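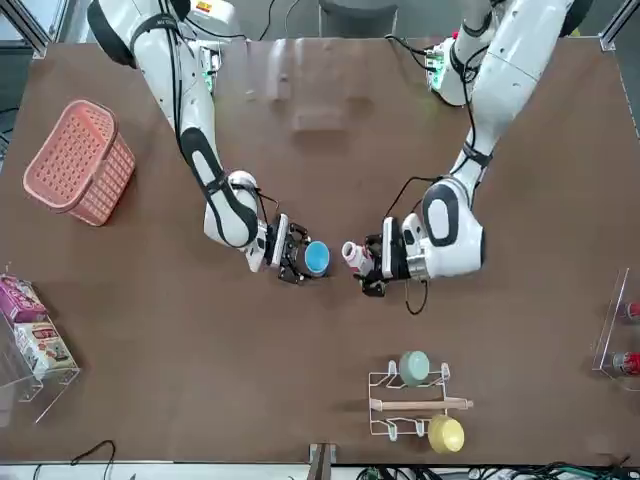 3.2 Cups, tumblers and the habit of nesting

Of all the small goods we followed through the study, cups gave us the most to think about. They are cheap, they are light, and almost every household owns more of them than it has people. They also invite a choice that plates do not. A plate goes on a pile of plates and the matter is settled. A cup can be stood on its own, hung, turned over on a rack, or dropped inside another cup, and each of these says something different about how soon it will be wanted again.

The diary part of the work ran for 4 weeks in August and covered 168 households in Zernen and Borano. Each household wrote down where its cups were at the end of the evening and again after breakfast. The diaries gave us just over 3000 entries that mention a cup, and 2000 of these were clear enough to code. We were delighted with the level of detail. People who had told us at the start that they had nothing to say about cups went on to fill whole pages with them, including which ones were allowed in the bedroom.

We had expected nesting to follow shape. A tapered tumbler that is wider at the top than at the base is plainly easier to slide into its neighbor than a straight mug with a handle, and the diaries bear this out. What we did not expect was how much color and printing would matter. Plain cups of one color were nested freely with each other. Cups with writing or a design on the side were often kept apart, even when they were the same size as the rest and would have fitted perfectly well. Several diarists wrote that a printed cup "goes on top or not at all," so that the print stays in view.

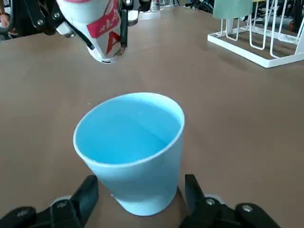
Mixed pairs are therefore the most telling case. Take a light blue plastic tumbler and a white cup with a red label: both are everyday things, but they did not come home in the same bag, and whoever puts them together has to decide which one holds the other. In our coding a pair like this counts as "mixed" if the two differ in color, in printing, or in both. Mixed pairs broke up sooner than matched ones in both towns. They were also the pairs people wrote about with the most feeling, and we think they deserve a study of their own.

The surroundings matter too. A white wire rack gives each cup a place and holds the cups apart, while a plastic basket with a handle treats them as a load to be moved. Households that owned a rack nested less during the week and more on the day before visitors came. Households with only a basket or a tray nested all the time, and some kept a single stack going for the full length of the diary – taking from the top and returning to the top, so that the lowest cup was never used. We call this the resting cup, a term borrowed from a diarist in Borano, and it appears again in Section 4.

One point on method. The Laskowska sorting sheet, which we used for the other goods, has a single line for "drinking vessels" and no way to record that one cup is inside another. We added two boxes to it, one for the outer cup and one for the inner. The Fanutano version of the sheet, dated March 2025, already includes this change and should be used in any repeat of the work.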